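You are here: Home / Equipment / Teaching by demonstration / Skandon Minum

Skandon Minum two-arm teaching set
Product notes by Emil Thaler, updated 15 October 2024

The Minum lets an operator steer a two-armed robot through a job by remote control and save each run as a teaching example. You wear the gloves, you look through the camera at the robot's head, and the arms go where yours go. The brochure says a newcomer can be productive within the hour. I have yet to meet that newcomer.

What you get

2 operator gloves
1 headset with a 6 m cable
Recording software, single-site licence
Printed manual, 207 pages, no index

We list it because it is the best we have tried at the price, and that is fainter praise than it sounds. The gloves give you no sense of grip. You judge by eye whether the fingers have closed on something, and long thin things are harder than round ones. Aino Salminen ran our trial in Flondesstead and threw away 29 of her early recordings before she kept one.

Shop work is what most customers ask about – pick the vegetable, put it in the basket, do it again – so that is what we tried.

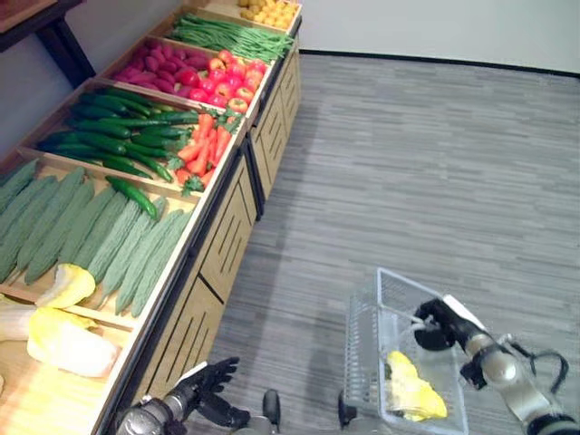

Baskets and vegetables during the Flondesstead trial.
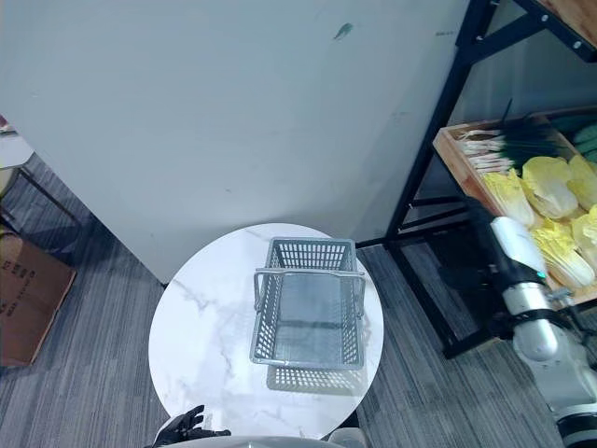
Skandon's claim that the robot "learns the shop" should be read with care. It learns from what your operator did, hesitations included. If every run uses the same basket in the same spot, expect trouble when somebody moves it. Vary the layout from the start and keep a note of what you changed. The software has no field for this, so Aino used a paper notebook.

We are also unsure about the automatic sorting of good and bad runs. It passed several that we would have binned. Check them yourself, at least until the update promised for March.

Hire or buy

Hire first. The Tolentino stand is sold separately and fits both versions of the headset. Spare gloves are ordered in pairs, even if only one has worn out.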